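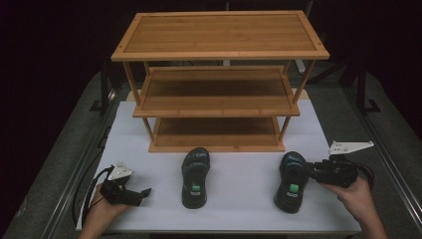

Showing the arm a task – common questions

Last updated 3 February 2018

What do I hold?
One gripper per hand. Squeeze to close, let go to open. Keep your fingers behind the jaws, and the cables outside your wrists.

Do I need to have used a robot before?
No. If you can put shoes on a rack you can do the shoe task.

How fast should I go?
Normal speed, bit slower if anything. Don't rush the grab. Jerky runs get binned.

Both hands at once, or one then the other?
Either, but pick one and stick to it for the whole set.

I dropped the shoe. Start again?
Carry on if you can reach it with the gripper. If you have to put the gripper down, stop the run and mark it as failed. Failed runs are fine, unmarked ones aren't.

Which shelf?
Whatever the task card says. No card – ask.

How many runs in a set?
16, then a break. Please take the break, your wrists will thank you.

How many do you have so far?
549 good ones for shoes. Tirkum (the cups one) only started in November so alot fewer.

Can I do it from home?
Not the hand-held tasks. Remote control ones yes, through Hakevlow, once you've done 2 sets here with somebody next to you.

The light on my gripper went out halfway through.
Stop. Check the plug end first, its usually that. Still nothing, tell Dinesh Thevar and use the spare pair.

Do you film my face?
No. Hands and table only.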